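Ketel stainless work table, 1,420 mm
Price: $375, legs and hardware included
Availability: in stock
Ships: flat, one carton

We sell this table and we use one in our own shop, so read what follows with that in mind. We have also left out most of what Ketel says about it in the catalog. The catalog calls it "a professional-grade surface solution." It is a steel table. It has a brushed top, legs, and a crossbar, and it costs less than most of the others we carry.

What the catalog claims, and what we think

"Commercial strength." There is no rule that says who may print this on a carton. The load rating Ketel gives is for weight spread evenly over the whole top, with the table on a flat floor and nothing moving. Put the same weight in one spot near the middle and the top will dip. We would not set a heavy dough mixer on it. For packing orders, sorting stock, pricing, or wiping down returns, it is plenty.

"Scratch-resistant finish." No. The brushed grain hides fine scratches if they run the same way as the brushing, and that is as far as it goes. Drag a box across the grain and you will see the line every morning when the light comes in low. Ours was marked up inside of a week. By July we had stopped seeing it.

"Rust-proof." Stainless steel stains less. Salt, bleach, and a wet steel wool pad left overnight will all leave orange spots, and the grade used here is an ordinary one. Wipe it with dish soap and warm water and dry it after. Skip the special spray we are supposed to sell you with it. Feven Endale on our floor tried the spray on one half of the top and dish soap on the other and could not tell them apart the next day, and neither could anyone else she asked.

"Assembles in 10 minutes." Perhaps if you have built one before. Plan on longer, and plan on a second person when you turn it over. The instruction sheet shows the crossbar being fitted last. Fit it before you tighten the legs or you will be taking them off again.

"Level on any floor." The feet screw in and out, and they do it well enough on concrete or tile. Carpet is another matter. The feet sink, they don't sink evenly, and a table you leveled on day one will want another look after you have loaded it. Check it with a real level. A marble or a can rolling off the end is also a kind of answer, but a slow one.

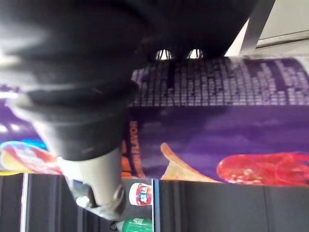
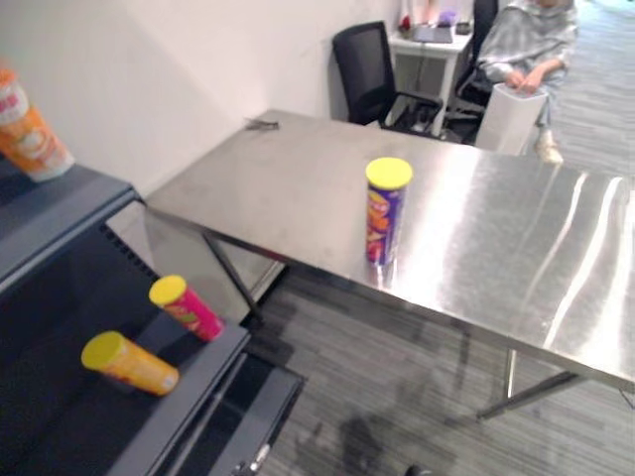

Brushed top with a purple canister on it, chip canisters on the shelf to the left.
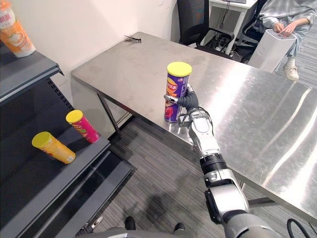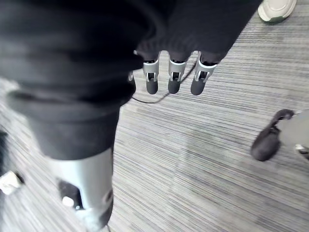
Compared with the others

People ask why they should not buy the Skandesov. Maybe you should. It costs more, the top is stiffer, and the edges are rolled under so you won't catch a sleeve. Against it: the leg sets are sold separately, which the big photo on their page does not make clear, and we have had two customers return the top after finding that out. If your work is heavy, pay for it. If your work is light, we can't see where the money goes.

The Oei is the cheap one. We carried it for a while and quit. The tops were fine. The threads in the legs were not, and there is no fixing a stripped leg from the customer's end.

What it is bad at

Noise. Anything set down hard on bare steel makes a sound, and in a small room it gets tiresome. Ketel sells a damping pad for the underside. Ariel Macapagal, who does our repairs, glued strips of old rubber mat under ours and says it works as well. We have not measured either one and we suspect Ketel has not either.

Glare. Under bright ceiling lights a brushed top throws long streaks back at you. If you will be reading small print on labels all day, lay down a cutting mat.

Cold. Your forearms will notice in winter.

Sharp spots. The underside edges are deburred, more or less. Run a gloved hand along them before you store anything below. If you find a bad one, a few strokes with a fine file will do it, and we would still like to hear about it.

Things people ask for that we don't recommend

The add-on drawer. It hangs from four small screws and jams when it is half full.

The caster kit. Casters make sense on a kitchen cart. On a table this long they make the whole thing sway, and the brakes that come in the kit hold about as well as you would expect at the price.

The extended warranty. The maker's own coverage takes in bent parts and bad threads on arrival. The extended plan, run by an outfit called Temon, excludes dents, scratches, stains, and "wear from normal use." We asked them what was left. We are still waiting for a reply that answers the question.

Returns

You can send it back unassembled in the original carton. Once the legs have been on, we will take it for store credit only. Dents from shipping are our problem if you tell us promptly and send a photo of the carton as well as the dent. Look at the corners first.

Questions about fit or freight go to Marichka Sydorenko at the order desk. She will ask for the width of your narrowest doorway. Please measure it, including the part where the door itself doesn't open all the way.

Page last checked 2018-12-14. Prices are set by Ketel and change without much warning.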